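Workshop notebook – coffee bench
4/1/23
Rornbridge, back unit

Takeshi says the pour is solved. I'm writing this down so that in a month we can look back and see what we meant by solved.

State of the build first. Both arms are bolted down, both hands have their black covers on, and the Geddes controller is driving everything off the one supply. I still don't like the one supply. Left hand drops out if right hand stalls hard enough, and I've asked for two and been told to wait for a budget that I don't think exists. Dumisani put a fuse in line, which protects the supply and does nothing for the problem.

Grip file is the Trodus default with the finger speeds turned down. I tried my own version back in February and it was worse, so I'm not claiming any high ground there. Mine closed too early and pushed the cup along the grate. The default closes late and then seems surprised to find something there. Pick your poison.

What I don't trust is the word "hold." In the log it says HOLD for the right hand the whole time coffee is running. All that means is the motors stopped moving and the current stayed under the limit. You could get the same line in the log with a finger leaning on the glass and the rest doing nothing. I want a test where we lift after the pour, every time, and write down whether the glass came up. Takeshi thinks this is me being difficult. Fine.

Same complaint about the left hand. We have it up against the spout and we call that bracing. Bracing what? The machine stands there by itself. If the idea is to give the arm a known point so the right side can find the glass, then let's say so and measure whether the right side gets any better for it. I'd bet a lunch that it doesn't. Dumisani took the bet. 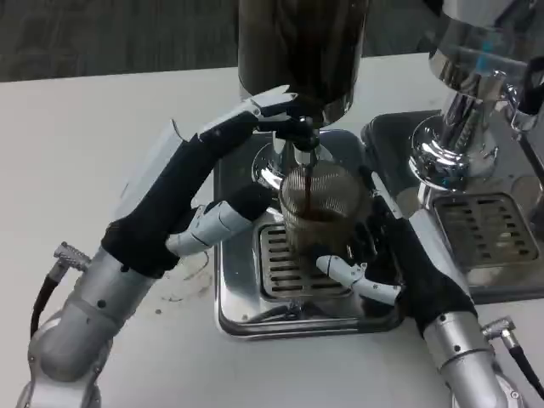

Page last changed 4/1/23 by D. Fourie

Coffee running into the glass, left fingers curled under the spout, one white finger of the right hand across the front at the bottom of the glass and the dark ones around behind it. I'll grant it looks good. Look at the left thumb though. It sticks straight out under its own fingers and points at the glass. Nothing in the grip file asks for that. Either the thumb zero is off or the file has a pose in it that we've never read properly. I want that sorted before anybody touches speeds again.

Also the brown marks on the tabletop left of the tray. Please wipe down between runs. If we're going to argue over whether a run spilled, we need to start with a clean table, and right now I can't tell an old splash from a new one.

Things I checked today:

Screws on both forearms. 2 were loose, tightened, paint pen on the heads so we can see if they walk.

Cable connectors. They stick out further than I'd like on both sides. The right one worries me more, with the second machine over there. Dumisani wants to turn the arm at the base. I'd sooner move the machine. No decision.

Current limit. It was set to 3000 in the file and I have no idea who set it or in what units. The Udia manual says milliamps on one page and counts on another. Left it alone and put a note on the file. If it's counts, then most of what I wrote last month about stalls is wrong and I'll have to go back through it.

Run sheet. It has 14 lines on it and the column for "glass lifted" is blank all the way down. See above.

Takeshi wants to show this at the open evening. I said show it if you like, but say "it reaches in while the machine pours" and leave out "it makes coffee." He wrote MAKES COFFEE on the whiteboard while I was getting my coat.

Next: thumb zero, then lift test, then the connector argument. Speeds stay where they are. Whoever borrowed the small hex key, put it back in the blue tin.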